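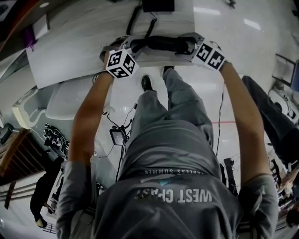 6 min read

Last updated: 31 Dec 2019

4. Reporting channels and trust among displaced gay and bisexual men

4.1 Setting

Interviews were held in two towns, Genard and Modise, where local groups had been taking complaints of discrimination since before the change in the housing code. The group in Genard kept a rented office with a front desk. The group in Modise worked mostly by phone and met people in cafes or at their homes. Both groups recorded complaints on the same paper form, known locally as the Jikgate form after the legal aid project that drafted it.

We spoke with 63 people who had lost housing or work in the period covered by the study. Of these, 14 had made a formal complaint to a public body. The rest had told a friend, a relative or one of the two groups, and had gone no further.

4.2 Reasons for not reporting

The reason given most often was fear that the complaint would reach the person's family. Under the rules in force at the time, the housing office sent its reply by post to the registered address. For many respondents this was still the parents' home. One man in Modise, aged 24, put it this way: "They would write to my father to tell me they had received my letter about my father."

A second reason was the form itself. It asked for the "ground of discrimination" on the first page, next to the name and national number, and clerks at the counter read it aloud to confirm the entries. Several respondents had walked out at this point. Others had written "other" or left the box blank, and their complaints were later returned as incomplete.

Cost was mentioned less than we had expected. Filing was free, and both groups paid bus fares. Lost wages mattered more to people in day labor, who could be replaced for missing a single morning.

4.3 What the two groups did differently

In Genard, staff filled in the form with the complainant and gave the office as the postal address. This was not forbidden by the rules, although one clerk refused to accept it until Abenezer Yilma, who ran the front desk, brought in a printed copy of the code. After that the practice was left alone.

In Modise the group had no address to offer. Amanuel Gebreyes, its coordinator, kept a list of people willing to receive mail for others. The list was short – 5 households at its longest – and it fell to 3 after one family moved and another withdrew. Respondents in Modise who knew about the list spoke well of it, but many had never heard of it.

Fig. 3. Stages of a housing complaint in both towns, from first contact to written decision. Dashed arrows show points at which a complaint could be returned to the registered address.

As Fig. 3 shows, the registered address comes up more than once. A change at the first stage did not carry over to the later ones, and the Genard staff had to repeat their request each time. Where they missed a stage, the letter went to the family home. We recorded this in the files of two complainants, one of whom then dropped the case.

4.4 Limits

All respondents were reached through the two groups or by referral from someone who had used them. People with no link to either group are missing from the sample, and they are likely to report even less. Lesbian and transgender respondents were interviewed separately and are covered in Section 5. Stultex, the firm that ran the complaints database for the housing office, did not reply to our request for case totals, so we can't compare our figures with the full record.

We use cookies to improve your reading experience. By continuing to use this site you accept our cookie policy.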